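Folding T-shirts on a proper table

I used to fold on the bed and wonder why everything slid about. Get yourself a flat, clear surface and it's a different job altogether!
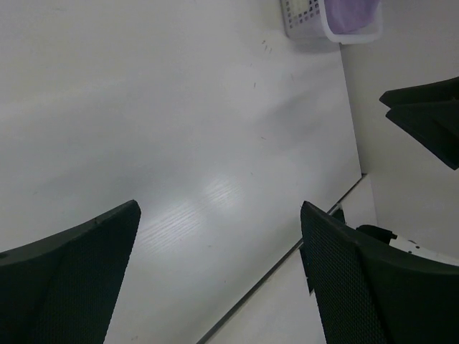
Clean tops matter more than new ones. Mine gets a wipe with a damp cloth before any laundry goes near it. Dark specks and short scratches show up straight away on a white top like this one, so crumbs have nowhere to hide (I love that).

Keep your basket at the back and fold in the middle.
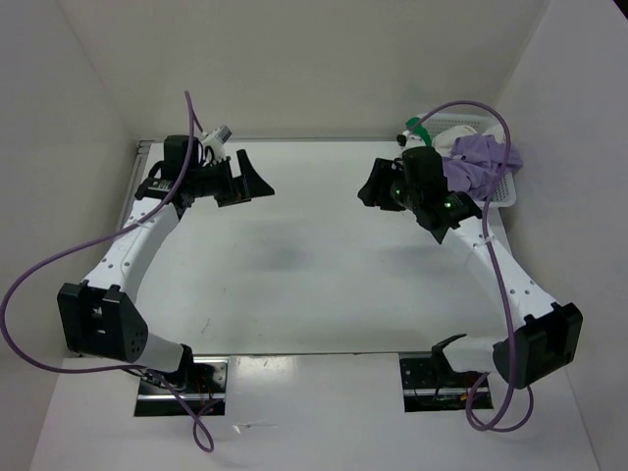

White mesh basket, back right corner.

Next, lay the shirt out, take a bottom corner and tug it gently until the hem is straight. Sleeves in, sides in, then up from the hem.
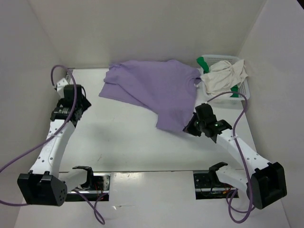 Shobha Venkataraman writes that she does the sleeves last and gets a much flatter pile. I'm trying it tonight!

Thick cotton wants a firm stroke with the flat of your hand between folds. 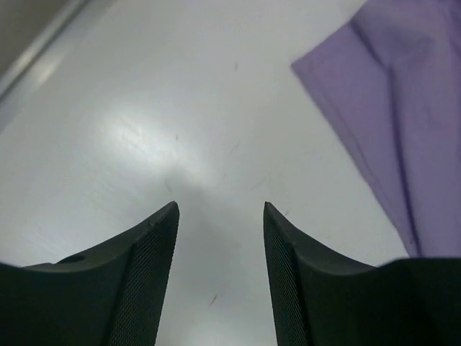 Thin jersey only needs a light one, and then it can go straight on the pile.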